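Trilemholm Tableware Trial: progress report to Privano
Prepared by Janaína Meireles, 2020-02-26

Spending to date is $2,001, nearly all of it on tableware and the striped table mats. I'd rather say at the start that I am not yet persuaded the money has bought what the proposal promised.
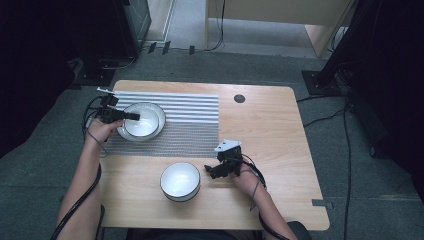 The proposal made two claims. The first was that setting a bowl on a matching plate would cut spills and marks on the tabletop. The second was that a striped mat would help people put things back in the same spot after a meal. Both sound sensible. So did the tray scheme in December, and we all remember how that went.

On the first claim, we have logged 740 place settings so far. The shallow bowl on its plate is easy to set down and nice to look at. It also takes up a lot of table. Once a second bowl comes out there is a tendency to park it on the bare wood, which defeats the purpose of buying a mat. The deeper bowl has no plate of its own in the set we ordered, and I have asked Drarirura, the supplier, why not. Their reply talked about "flexible table layouts." I take that to mean they don't make one.

Spills are down in our log compared with the first weeks. I would not put that in a brochure. People knew we were keeping track, and the soups got thicker over the same period.

On the second claim I have even less to offer. Adel Shawky believes the stripes work as a guide and that users line the plate up with them without being told. I have sat through the same sessions and mostly saw plates go down wherever there was room. Adel has agreed to write down where each plate ends up before the next report, so we can stop arguing from memory.

The mats themselves are fine. They stay flat, and the white stripes show every drop of tomato, so the laundry load is higher than budgeted. Two have been retired already. Gray throughout would have been the better order, and I said so at the time.

What we still need to do:
Finish the remaining 200 settings, half with the mat and half without.
Get a price for plates that fit the deep bowl, from someone other than Drarirura.
Settle whether the bowls can be stacked for storage with their plates or have to be split up.

I am not asking for the second payment yet. If the settings without a mat come out the same as the ones with it, I will recommend keeping the bowls and dropping the mats from the Shawky plan altogether. Adel disagrees and will send his own note.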